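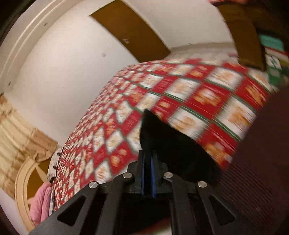
Frequently asked questions about folding and sorting clothes on the bed

Vesener is a small guest house with a laundry room, and we wash the clothes of our long-stay guests. Many of them ask us how we fold, how they can do it at home, and why we work on a bed and not on a table. I have collected the answers on this page. English is my second language, so please write to us if a sentence is not clear.

Why do you fold on a bed?

A bed is wide, it is soft, and the clothes do not slide down so easily. We have one table in the laundry room, but it is narrow and a bath towel hangs over both sides. On a bed you can lay out a whole shirt with the arms open.

Should I take off the bedspread first?

No, leave it on. The bedspread protects the sheets from lint and from buttons or zippers that can catch. Only make it flat before you begin. If it has a fold under your shirt, the shirt will get the same fold.

Is a checked bedspread good for this work?

Yes, I like it very much. With red and white squares you have straight lines to follow, and you can put the side of a shirt along one line and see if it is straight. A black piece is also easy to find on it. On our dark blue bedspreads I have lost many black socks, and guests have asked for them in March when the socks were lost before Christmas.

In which order do you sort?

First by person, then by kind. We put the large things to the side and take the small things first. Socks and underwear go quickly, and after that there is more space on the bed for the shirts and the pants. Sweaters come at the end.

How do I fold black clothes so that they do not collect lint?

Turn them inside out before washing and keep them inside out while you fold. Do not put them in the same pile with new towels. If the bedspread itself gives lint, put an old pillowcase under the black clothes. We use the lint roller from Dridelach, but I think any roller with strong paper is fine. Roll in one direction only.

What about ribbed fabric?

Ribbed fabric stretches across the ribs, so do not pull it from the two sides. Lift it with your whole hand under it. Fold it in the direction of the ribs as much as you can. Please do not hang a heavy ribbed sweater, the shoulders will grow.

How can I pick up a thin piece without making wrinkles?

Take it at one point, lift it slowly and let the rest hang down by its own weight. Then lay the lower part on the bed first and bring your hand down after it. If you throw it down quickly, it falls in a heap and you must begin again.

I cannot see the folds on black fabric. What can I do?

Use your hand and not your eyes. Pass the flat palm from the middle to the outside and you will feel every fold. It also helps to turn on a lamp at the side of the bed. The light from the ceiling is not so useful for black.

Do I need a folding board?

For one or two persons, no. We tried the Cluvusari board for our shirts. It makes all of them the same size, and this looks nice on a shelf, but it needs a hard surface and on the bed it moves. Now we use it on the narrow table only.

How many pieces should be in one pile?

We stop at eight T-shirts, or seven if they are thick. A higher pile leans, and when the guest takes one shirt from the bottom the others open.

Can I leave the folded clothes on the bed overnight?

It is better not. If they are a little damp inside, the bedspread takes the moisture. When you are not sure, touch the seams and the waistband, they dry last. Put the clothes over a chair for one hour and then in the closet.

How do I wash a patterned cotton bedspread with red in it?

The first two times wash it alone, in cold water. Red can give color to the white parts. Do not leave it wet in the machine. Dry it in the shade and shake it well before you hang it, then you will not need to iron much.

Do you also fold for people who do not stay with you?

Yes, if you bring the clothes clean and dry. The price for one bag is 840, and for a bag with washing included it is 3,000, both in local currency. Please leave the bag at the Yuan street door and write your name on the label. We do not take leather or wedding clothes.

Something is missing from my bag. Where do I ask?

Ask at the reception desk. We keep a basket for single socks and other small things without a name. Tell us the color and the size, and we will look for it the same day.

Last updated: Sunday, October 22, 2023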